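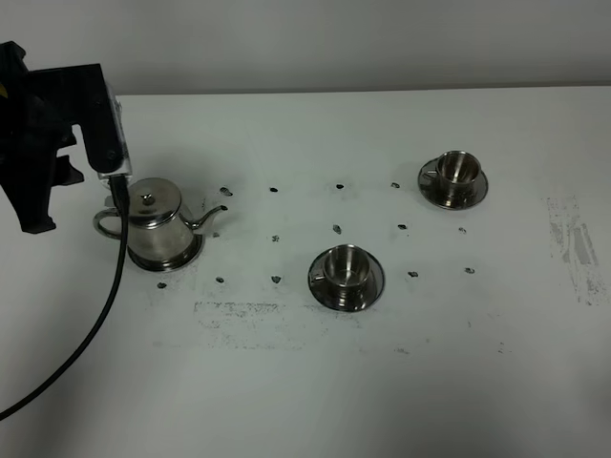 3. Checking the fingers and the cable

I do this check every morning before the Prillano cell goes live, and I'd ask you to do the same, even if you were the last one to use it. Most of our stoppages come down to the gripper end of the arm, and most of those are the cable. With the fingers on a teapot, like this, ours hangs straight down in front of the handle side and then curves away over the table, and that's a lovely place for it to catch if you swing the arm too soon!

3.1 Put the arm in slow mode and keep one hand near the stop button.

3.2 Bring the gripper down over the pot lid and close it. I use 33 per cent force for metal pots (Gudrun likes it a bit higher, but she doesn't have to polish out the marks).

3.3 Lift very slightly, wait, and set the pot back down. If it tips towards the spout, open up, shift the grip and have another go.

3.4 Follow the cable with your eyes all the way along. Any loop round the handle or spout, stop and free it by hand.

Caution: arm stopped before your fingers go anywhere near the black brackets. They have proper corners on them.

3.5 Run program 719 with the cups and saucers left where they are. It should go through 3 times without a fault.

Note: polished steel can confuse the vision side of things, so if it loses a cup, dim the lights over the table first and only then start fiddling with settings. I once spent over 17 minutes recalibrating for nothing.

3.6 Wipe the tabletop with a dry cloth, going gently over the small dark marks. If any have worn away, tell Jayson before you carry on to section 4.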